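Stavros Giannakopoulos had been dead a week when his nieces and nephews learned he had left the house in Fluvmont to whoever could stay in it longest without complaining.

"Define complaining," said Eirini, who had driven 100 miles and had a list.

The lawyer, Mr. Bailly, said that sighing counted. So did remarks about the stairs. He would sit in the kitchen and keep score, and he hoped there was coffee.

There was no coffee. Eirini mentioned this and was out by noon.

Manolis lasted until Friday. He was a quiet man and might have won, but the bathroom door at Skerkel Lane opened only from the outside, and after three hours he expressed a view. 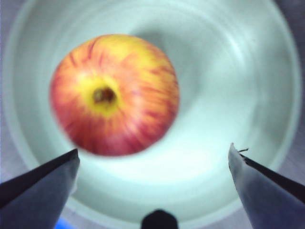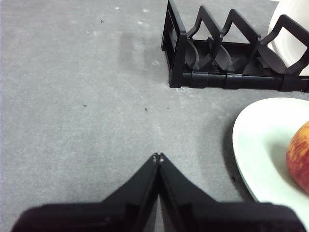
That left Imani, who was not a relative at all. She had come to return a ladder. Mr. Bailly read the will again and found that it said "whoever," and he took off his glasses for a while.

"Are you comfortable?" he asked her on the seventeenth night, with rain coming through the ceiling onto them both.

"Very," said Imani.

"The bed?"

"Firm."

He wrote that down, then looked at it, then crossed it out. A drop landed on his page.

"This is a terrible house," said Mr. Bailly.

Imani passed him his hat - she had been keeping it dry - and asked if he would mind leaving the keys.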